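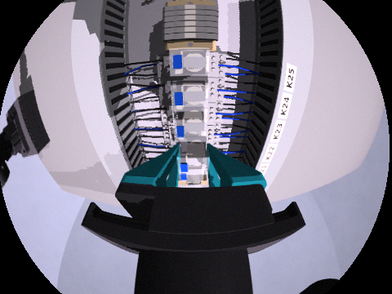 July, open day at Surora, written up the same evening with my shoes off. I had meant to go for an hour and look at the new crimping bench, and then Siv Haugland caught me in the hallway with a cup of coffee for each of us and walked me straight to the simulation room, and that was the rest of my morning gone (happily!). Her group has been building a virtual version of the panel job, the one we still do by hand, and she put the gripper view up on the big screen first. I found myself reading the marker strip before anything else, K25, K24, K23, K22, the same habit I have at our own bench. The small gray module between the teal fingers has its two blue labels on it too, and I was fonder of that than I expected to be. Siv says the labels took Elibariki Barasa most of a week.

I asked a lot of questions and she was very patient. The wide lens is there on purpose, so that the side ducts stay in view while the fingers are down near the rail. I wondered if all that bending would make it hard to judge a straight line. Her answer was that people get used to it after a few tries, and the visitors who had a go did seem to settle down quickly. Ivar Dahlgren wants a flat view next to it all the same, and I'm with Ivar.

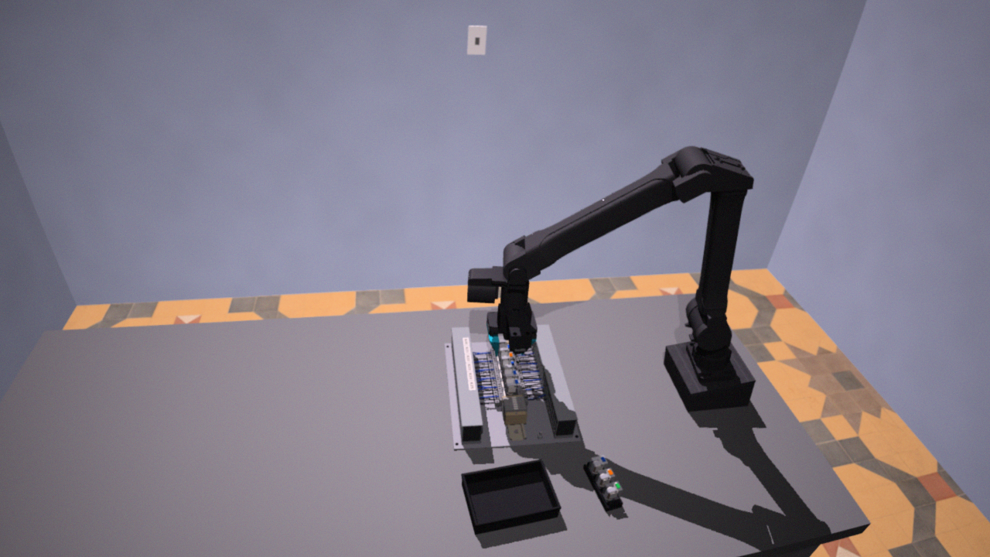

Room view: gripper over the terminal blocks, tray in front of the panel.

Numbers I scribbled on the back of the program, to be checked with Siv before we repeat them to anyone: 729 runs in the set so far, 187 of them thrown out, mostly for a part let go too early. They want 100 clean runs on each panel layout before they try the real arm over at Plireck. There are seven layouts planned. I said that sounded like a long summer and she laughed. 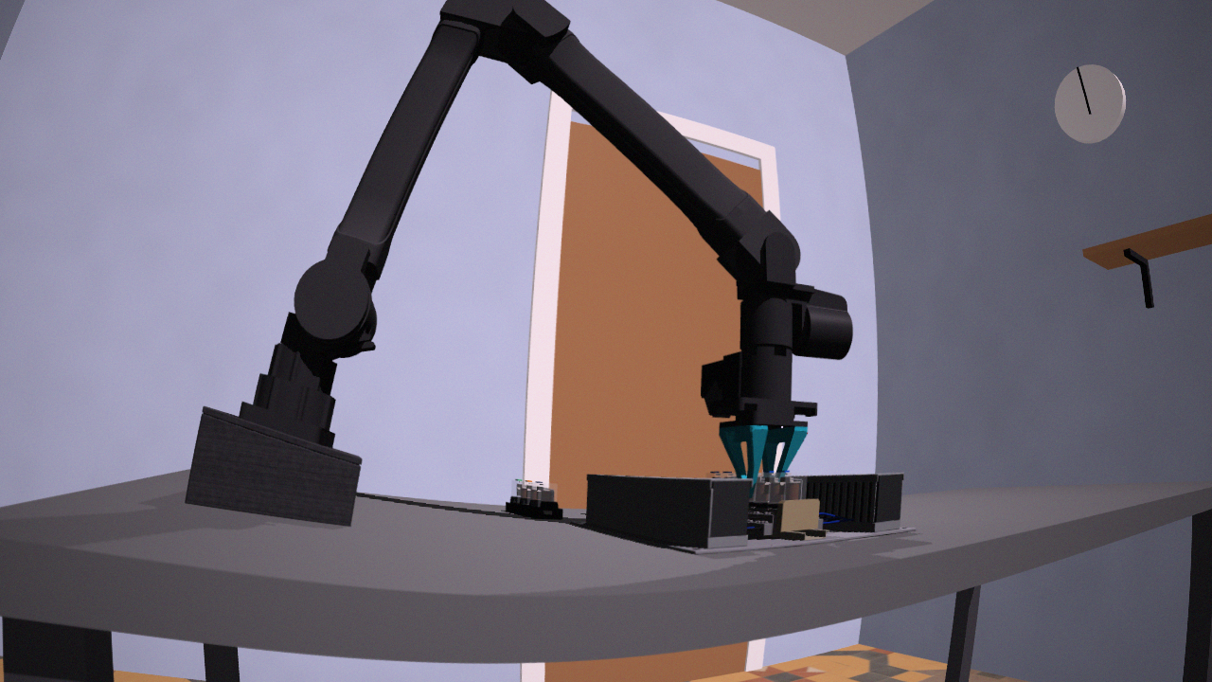

The arm from the side, fingers down between the two dark housings.

Gus Ruiz-Ortega came by while this view was up and the two of us got talking about clearance. Look how close the fingers sit to the housing on the left. On our own panels the ducts are taller still, and I can't see that gripper getting in there without thinner tips. Gus has drawings of a narrower finger from the Åberg job and promised to dig them out - I should remind him, he is a busy man.

Also talked about wires. Theirs stay put when a finger brushes them, ours certainly don't. Elibariki knows, and it's on his list, but the parts come first.
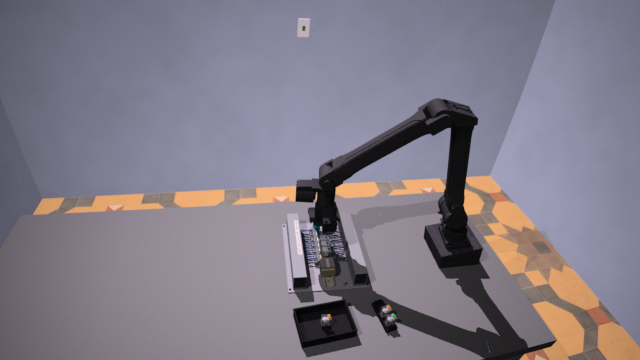

One piece in the tray, two in the holder, orange top and green top.

I liked the loose pieces best, to be truthful, as they're much nearer to what Domnica asked us about in spring. Domnica, if you read this, go and see it, they are happy to have people in before lunch.

To do: send Siv our duct heights. Ask whether the shadows can be softened, the arm throws a big one over the panel and I kept losing the right side of it. Return the borrowed visitor badge, which is still on my jacket.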